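5.3 Setting Up a Two-Arm Packing Task

Applies to Protier Control 3, release of May 2026 and later.

This section covers the software side of a two-arm pick-and-pack task: loading the arm pair, registering the table, teaching the container, grouping the items and running the first plan. Mechanical mounting and cabling are covered in section 2. Camera calibration is covered in section 4 and must be finished before you start.

Before you begin

Both arms must be powered and homed. The head camera must be streaming to the workstation. The planner service listens on port 1387 by default; if your site uses a different port, change it in the Connection tab before loading a project.

CAUTION: Keep hands and tools out of the shared workspace whenever either arm is enabled. A planning preview does not move the arms, but the Step command does.

5.3.1 Load the arm pair

1. Open Project > New and select the Dual Arm, Common Rail template.

2. In the Arms panel, assign the left and right controllers. The names must match the physical sides as seen from the head camera, looking down at the table.

3. Click Identify on each entry. The selected arm opens and closes its gripper once. If the wrong gripper moves, swap the assignments and repeat.

4. Set the joint speed limit to Teach for both arms.

Note: Swapping the assignments after the table has been registered discards the registration. You will have to repeat 5.3.2.

5.3.2 Register the table plane

1. Clear the table and move both arms to the Park pose.

2. Select Perception > Fit Plane. The fit uses the depth stream and takes 200 samples.

3. Check the residual shown under the preview. If it is marked amber, wipe the camera window and run the fit again.

4. Save the plane. It becomes the floor of the collision model for both arms.

Strong wood grain can produce false edges in the color stream. This has no effect on the plane fit, but it can split an item mask in 5.3.4. If this happens, raise Edge Threshold one step at a time.

5.3.3 Teach the container

1. Place the open container between the arms, within reach of both grippers. It does not need to be centered.

2. Fold the top flap back, away from the arms.

3. Select Scene > Add Container and draw the opening on the color preview. Draw the inside of the rim only. Do not include the flap.

4. Select Add Obstacle and draw the flap as a separate vertical panel. The planner will then route wrist paths around it.

5. Set Drop Height. Measure from the rim, not from the table.

Note: A dark container often returns little depth data from its interior. Protier fills the missing area from the rim outline and the container depth you enter by hand. Leave Interior From Depth unchecked for black or dark gray containers.

5.3.4 Group the items

Items may be placed singly or in a pile. Piles take longer to plan, as the planner has to choose a picking order and check each grasp against the neighboring items.

1. Place the items on one side of the container and jog the gripper on that side to the Approach pose.

2. Select Perception > Segment. Each item receives its own mask.

3. Check for merged masks where bags overlap. Use Split to separate them.

4. Assign a grasp class to each mask: Rigid Box for cartons, Soft Pack for bags.

5. Set any item that is mostly hidden behind the gripper to Deferred. It will be segmented again after the first pick.

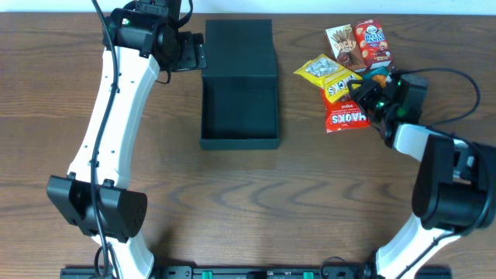
Figure 5-4. Empty container between the arms, with the right gripper over the item pile. Cartons at the back use Rigid Box; the yellow and red bags in front use Soft Pack.

The planner prefers the uppermost item in a pile. To force a different order, drag the items in the Pick Queue list. Forced orders are checked for collision but not for stability – a carton leaning on another item may shift when its neighbor is removed.

Glossy packaging may leave holes in the depth image. Small holes are filled automatically. For larger ones, switch the mask source from Depth to Color + Plane, which takes the outline from the color image and the height from the value stored in the item record.

5.3.5 Plan and step

1. Set Lead Arm to the side where the items are. The other arm is treated as a fixed obstacle until it is given a task of its own.

2. Click Plan. The default time limit is 800 ms per pick. A crowded pile may need more; the limit can be raised under Planner > Advanced.

3. Play the preview from start to finish and watch the wrist and elbow volumes. The cable envelope is drawn in gray around each arm.

4. If the preview is clear, enable the lead arm and click Step to run one motion segment.

5. Repeat until the first item has been released. Then click Resegment before planning the next pick.

CAUTION: The cable envelope is an estimate based on the standard harness. If your cables have more slack than the harness drawing in section 2 allows, increase Envelope Margin before running any motion at full speed.

5.3.6 Common planner messages

NO GRASP FOUND – Every candidate grasp is in collision. Change the grasp class or move the item away from its neighbors.

RIM CLEARANCE LOW – The release pose is too close to the container wall. Redraw the opening or raise Drop Height.

ARM CONFLICT – The lead arm path enters the space held by the other arm. Move the other arm to Park and plan again.

STALE SCENE – The table has changed since the last segmentation. Run Segment again.

Logs for each plan are written to the project folder under /plans. Attach the most recent file when you report a fault. To run the same project on a Parkar gripper, load the matching gripper profile first, as described in section 6.1.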